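Pandlow Roadside Kit Records

README, last updated Oct 5, 2021

Pandlow is a table of vehicle emergency kits as people keep them in their cars, utes and vans. Each row is one kit. The table has 897 rows and 10 columns. It was put together for Plunosico, a driver education project, and is maintained by Archana Pant.

Files

kits.csv: one row per kit
items.csv: the item codes and their plain names
regions.csv: the 4 climate regions used in the coding

Columns in kits.csv

kit_id, region, vehicle_type, storage_place, item_codes, oldest_expiry, last_checked, torch_works, water_litres, notes

storage_place is one of boot, glovebox, under seat, tray or other. item_codes is a list separated by semicolons. torch_works is yes, no or blank. Blank means the owner didn't try it, so please don't read it as no.

How the records were collected

Owners filled in a paper form at the Sandhu and Pastberg service centres. Forms were typed up by two people and compared. Where the two versions differed, the paper form was checked again. Entries we still couldn't read were left blank.

Known problems

Kits bought as a sealed set are often listed by what the packet says. Some owners didn't open them.
Tyre repair gear was recorded under two codes until April. Both codes are still in items.csv and should be merged before counting.
water_litres includes drinking water only. Radiator water goes in notes.
Seven rows have no region.
The coldest region has far fewer rows than the others, so averages for it will jump around.

Use

Free for teaching and research. Please don't use it to rate commercial kits, as brand names were never collected. It isn't first aid advice.

Corrections go to Archana Pant with the kit_id and the column name.

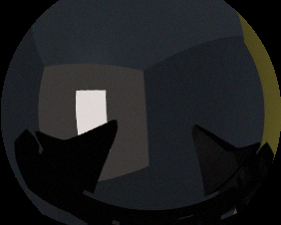 Simulated room interior, circular view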